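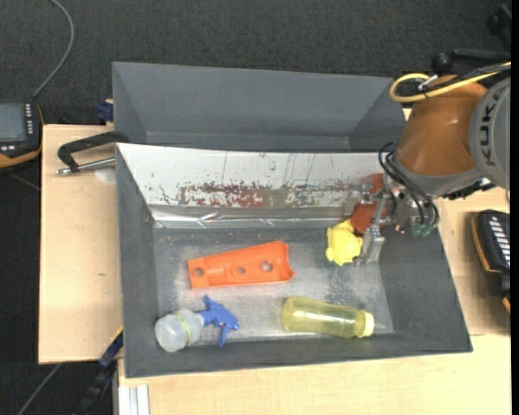 The sirens never went off on the east side, a reader commented under our last flood piece, and if they did they must have been set to whisper. Fourteen replies agreeing. So I called Kaan Bilgin and read it to him.

Long pause. "They went off," he said. "But I believe the person."

Bilgin runs the flood warning desk for Dremolbridge and the villages downstream of it, Farnthorpe included. Desk is the right word. It's him, a part-time hydrologist, two screens and a phone that rang twice while we talked. He let the first one go. Second one was the gauge contractor so I got to drink my coffee for a while.

We met upstairs at the county building on 02/03/2025, with the heat off for the weekend and both of us in coats. He'd offered the time. I took it. Hard man to get hold of since the August storm, when Polat Creek came over its banks at night and put water into 33 houses, most of them along Mirkov Road.

I asked him to start with the sirens.

"There are five," he said. "All five sounded. We have the log for each one. What the log tells you is that the thing had power and the horn ran. It does not tell you that anybody in a brick house with the windows shut and the AC going and rain hammering on the roof could hear it."

So the reader's right?

"The reader is right about what the reader heard. I'm not going to argue with somebody about their own bedroom."

The sirens were bought for people outdoors, he says. Ball fields, the campground, the river path. Somewhere along the way everybody started treating them as an alarm clock, the county too. He's looked through the old mailers. One of them says, in big letters, LISTEN FOR THE SIREN. "I'd like that one back."

What wakes people up is the phone. And the phones did go, mostly. The trouble was timing. The creek gauge above Mirkov Road reports every 15 minutes in normal weather and is supposed to switch to a faster setting once the water starts climbing. In August it didn't switch. Bilgin was looking at a number that was already old.

"So I've got a reading that says we're fine. Not great, fine. And I've got radar that looks terrible. And I've got a deputy on the radio saying there's water on the road by the feed store. Which one do you beleive?"

Which one did he?

"The deputy. But I spent a few minutes wanting the gauge to be right. I've thought about those minutes a lot."

He doesn't dress it up. The warning for Mirkov Road went out after the first yards were already under. Nobody was killed. One man was pulled off the hood of his truck by a neighbor with a canoe. Bilgin has been to see both of them.

Some of what people are angry about isn't his department, and he's careful there, more careful than I wanted him to be. The culvert under Mirkov Road, for one. Everyone on the street will tell you it was half blocked with brush. Was it?

"There was brush in it afterward. I didn't see it before."

Come on.

"I didn't see it before," he said again, and laughed a little. "Ask the road department. Really, ask them."

I did. No call back yet. Will update if they do.

Sandbags, then. The county had 1,000 filled and stacked at the Farnthorpe depot, which sounds like plenty until you try getting to the depot, because the way in from Dremolbridge crosses the creek. People drove down there, found the bridge closed, turned round and went home with nothing. That one he'll own, or half of it. He signed off on the depot because it was dry, had a lock and had room for a forklift. "We were thinking about storing them. We should have been thinking about Tuesday night at eleven o'clock with the bridge shut."

They're splitting the pile. Some on each side of the water by spring, he hopes, though the east side spot isn't settled. A church lot has been mentioned. So has the school.

I wanted to know what six inches means, because it's the number in all his alerts. Six inches of moving water, stay out. Readers have written in about that too. Sounds like nothing. It's a puddle.

"It's a puddle if it's standing still," Bilgin said. "Moving, it'll take your feet. And at night you're guessing. You think you're looking at six inches and the road underneath is gone. You can't see the road. People say to me, I know that road, I've driven it for years. Sure. You know the road that was there this afternoon."

Does the alert get through to them, written that way?

"Some. I've rewritten it a lot. The short ones work better. The new one just says the name of the road and says don't." He showed me. It does pretty much say that.

The fixes, quickly, since he had to get to the gauge guy. The Polat Creek gauge has been set to the fast setting all year round. Eats the battery, so somebody drives out to swap it. There's money asked for, not yet approved, for a second gauge upstream, which would buy Mirkov Road some extra time. How much? He won't give a figure until it's in and he's watched it through a storm. Phone alerts will now go out on a spotter's word alone, a deputy or a plow driver or whoever's there, without waiting on the gauge to agree.

That'll mean false alarms, I said.

"Yes. There'll be a night when I wake everybody up and the creek stays where it is. And they'll be mad and they'll call you." He didn't look too bothered. "The thing I worry about is the third time. First time they're mad. Third time they turn the alerts off."

And the sirens stay?

They stay. For the ball fields and the river path. He's asked for the mailer to be rewritten before it goes out again, with the phone sign-up at the top and the siren stuff at the bottom in small print.

I asked if he lives anywhere near the creek. Up the hill, he said. He could hear the siren from his porch in August, his wife told him later. He wasnt home. He was at the desk.

Phone again. He picked this one up.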